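Reading time: 5 min

Print | E-mail

4. What people told me about their cupboards

I went into the Demereck interviews expecting to talk about cleaning. What I got was a great deal of talk about storage, and I've come to think the two can't be pulled apart. Of the 98 households that answered the long questionnaire, 33 kept their cleaning things in more than one room, and those were the ones with the most to say (sometimes for an hour, with tea). A bottle under the sink is for guests to find. A bottle on the high shelf in the hall is private, a bit like a medicine.

Viller's older work on pantry shelves treats this as a matter of space – small flats, things end up wherever they fit. I was fond of that idea for a long time and it does explain the Greveck terraces, where there's barely a cupboard to be had. It doesn't explain the big houses on Molefe Road, though, where people had whole utility rooms standing half used and still kept a favourite bottle on the bathroom windowsill.

Gloves came up far more than I'd planned for. My questionnaire had one line on them, right at the end, and people wrote up the margins. Some owned a pair for each room. Others had one pair for everything and were rather defiant about it. Several told me they could judge a glove by its surface before they'd even put it on, and that a smooth one was no good to them for anything with a screw cap.
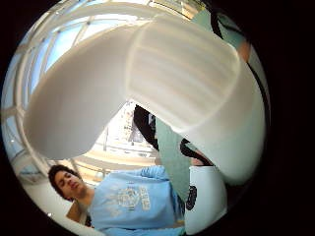
Figure 4a. White material with fine parallel ridges, close up.

I coded the glove remarks separately in the end, which gave me 308 short passages to sort through. Teodoro Agbayani went over them as second coder and we disagreed most about the word "proper". I'd filed "proper gloves" under thickness. He read it as meaning bought for the job, as opposed to borrowed from the garden, and having gone back to the recordings I think he's right about most of them.

Then there's the question of what people look for on a bottle. Hardly anyone I spoke to claimed to read the small print. They went by colour, shape and where the thing lived, so a green bottle was "the green one" for years, even after the contents had been topped up from something else entirely! One woman in Greveck could tell me the order of every bottle on her shelf with her back to it, but not one of the makers.

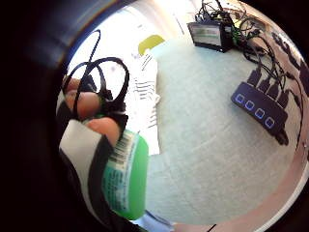 4.1 Borrowing between neighbours

Lending was common on the terraces and nearly absent on Molefe Road. I'd asked about it only in the follow-up visits that July, so I can't say much about the earlier households. Where bottles did travel, they tended to come back to the doorstep and not to the kitchen, and two people said they'd sooner lend a vacuum cleaner than their gloves.

Contact | Copyright | Back to top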